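Huvness Football Club Supporters' Association
Minutes of the General Meeting
Held May 4, 2025, Harju Road clubrooms

Chair: Aatos Savolainen
Attendance as per the sign-in sheet. A quorum was present under clause 7 of the rules.
Meeting opened 6.35 pm.

1. Minutes of previous meeting

The minutes of the February meeting were taken as read. One correction: item 3 should refer to the northern terrace, and the word "stand" is to be struck out wherever it appears in that item. Accepted as corrected.

2. Matters arising

2.1 Drum permit. The ground operator has renewed permission for drums in bays 4 and 5 of the northern terrace. Drums must be in place before the gates open to general admission. Megaphones remain excluded.

2.2 Banner storage. The lockable cupboard under the eastern stairs is again available on match days. Banners longer than five metres are to be rolled on a pole and labelled with the owner's membership number. Folded banners will be returned to owners.

2.3 Fixture clash. The league has confirmed in writing that the home match against Adis will not be moved. The secretary's letter and the league's reply have been placed in the correspondence folder.
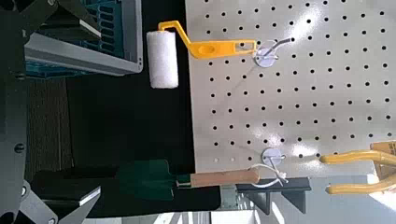 3. Correspondence

Inwards: from the club, notice of revised gate times; from Retidura Coaches, quotation for away travel; from a member, complaint regarding the view from row C behind the new camera platform.
Outwards: letter to the league (see 2.3); acknowledgement to the member.

The complaint was discussed. The platform blocks the near corner flag from four seats. The meeting agreed that the club should be asked to sell those seats as restricted view and to offer the current holders a transfer within the same price category. Secretary to write.

4. Away travel

The quotation from Retidura Coaches was tabled. The price for a 40-seat coach to Adis and return is $1,000, inclusive of tolls and driver's waiting time. At a full load this is $25 per seat. The chair noted that the last two trips ran below capacity and that the association carried the shortfall on both.

Three options were put to the meeting: a flat fare of $25 with the trip cancelled if fewer than 30 seats are sold; a flat fare of $30 with no minimum; or a member fare of $25 and a non-member fare of $35, with a minimum of 30.

The third option was preferred on a show of hands. Bookings will close seven days before the match. Refunds will not be given after that date unless the seat is resold. Under-16s must travel with an adult who is also booked on the coach.

A member asked whether alcohol could be carried. The operator's conditions prohibit it and the association has no discretion in the matter.

Motion: That the Retidura quotation be accepted, with fares as set out in the third option. Carried.

5. Membership and finance

Financial membership stands at 325. Renewals received after the end of this month will lose priority for cup tickets, in line with the existing rule. The statement of accounts was circulated and received. The travel account shows a deficit for the season to date, which will be met from general funds. No change to the annual subscription was proposed.

6. Player forum

The club has offered two first-team players and the assistant coach for an evening forum. Questions are to be submitted in writing beforehand. Questions about contracts, transfers and current injuries will not be put. The chair will moderate. The session will run for 60 minutes, followed by signing of one item per person. A written record will be published in the members' newsletter after the club has checked it for accuracy only. The meeting asked that this limit be stated in the reply to the club. 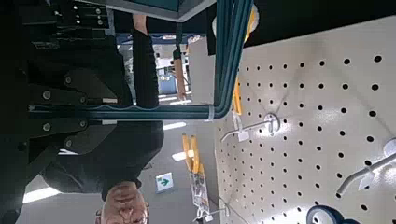
Question from the floor: Who can submit a question for the forum if they are unable to attend on the night?

Reply from the chair: Any financial member may submit one, and it will be read out with the member's first name unless they ask for it to be withheld.

7. Terrace conduct

The club reported two incidents of objects thrown onto the playing surface at the last home match. No member of the association has been identified. The club has advised that a further incident may lead to the front five rows being closed for one fixture. Members are asked to report objects being thrown to the nearest steward at the time. A reminder will be printed in the newsletter and posted at turnstile 2.

8. General business

8.1 Match program. Members queried the omission of reserve grade line-ups from the last two issues. Secretary to raise with the club's media office.

8.2 Scarves. The remaining stock of last season's scarf will be sold at cost at the merchandise table. The new design was deferred to the next meeting pending a second quotation.

8.3 Player of the year. Voting opens after the final home match. One vote per financial member, by paper ballot or email. In the event of a tie the award will be shared.

Actions

Secretary: write to the club on row C seating (item 3); confirm coach booking with Retidura (item 4); reply to the club on forum conditions (item 6); raise reserve grade line-ups (8.1).
Chair: obtain second scarf quotation (8.2).

Meeting closed 8.10 pm.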